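3. Materials and methods

3.1 Study area and households

The study was carried out in Damden, a river town where most homes rely on bottled gas, mains electricity or a mix of the two. We chose the town because it has a single gas supplier, Burex, and a single electricity retailer, Ledemar, so fuel prices did not vary between households during the study. Cooking in Damden is done mainly in the evening. Rice, eggs, fried fish and stir-fried greens make up most of the meals reported in our earlier survey (Tolentino, unpublished data), and the shallow pan is the vessel used most often after the rice pot.

Households were recruited by letter and then by a visit. A household could take part if at least one adult cooked at home on most days and if the kitchen was in a room with a door. Homes with an outdoor kitchen were left out, as the airflow in these is too changeable for the methods used here. In total, 293 households completed the cooking diary. A smaller group of 20 households also agreed to have air sampling equipment placed in the kitchen during the evening meal.

3.2 Cooking diary

The person who did most of the cooking filled in a paper diary through March. Each entry recorded the dish, the fuel, the vessel, the time the burner was turned on and the time it was turned off. Cooks were also asked whether a window was open and whether oil was used. We did not ask for the amount of oil, as pilot work showed that people found this hard to judge and tended to leave the whole line blank.

Diaries were collected at the end of the month and entered by two people working separately. Where the two versions did not match, the paper copy was checked. Entries without a start or finish time were kept for the analysis of dishes and vessels but dropped from the analysis of burner time.

3.3 Vessel and burner categories

Vessels were placed in one of three groups: deep pots, woks and shallow pans. The last group covers any flat-based pan with low sides and a single long handle, with or without a nonstick coating (Figure 2). Griddles and baking trays used on the stovetop were grouped with shallow pans when they were used with oil, and were otherwise left out. Burners were recorded as open flame or flat surface, and no attempt was made to separate the different kinds of flat-surface burner.
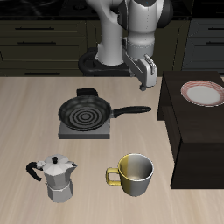
Figure 2. Shallow pan on a flat burner (computer rendering).

Vessel size was recorded as the width across the rim. Cooks measured their own pans with a paper tape supplied with the diary. We compared these measurements with our own in the 20 sampled homes and found no pattern in the differences, so the cooks' figures were used without adjustment.

3.4 Air sampling

Fine particles were measured with a light-scattering monitor placed at the breathing height of a standing adult, 2 metres from the stove. In kitchens too small to allow this, the monitor was placed against the wall farthest from the stove and the distance was noted. Sampling began before the first burner was lit and carried on until the household had finished eating. Each home was visited on 3 evenings. Cooks were asked to prepare whatever they had planned and to use windows and fans as they normally would.

Smoke from outside was a concern in the Enriquez district, where garden waste is often burned late in the afternoon. For homes in that district a second monitor was placed outdoors, on the side of the house facing the street, and the outdoor reading was subtracted from the kitchen reading minute by minute. Results with and without this correction are given in Section 4.

3.5 Analysis

The main outcome was the mean particle level between the time the first burner was turned on and the time the last was turned off. We used a mixed model with household as a random effect and with fuel, vessel group, oil use and window position as fixed effects. Kitchen floor area was added as a covariate. Levels were log-transformed before fitting, as the raw values were strongly skewed by a small number of evenings with deep frying. These evenings were kept in the main model and removed in a sensitivity check.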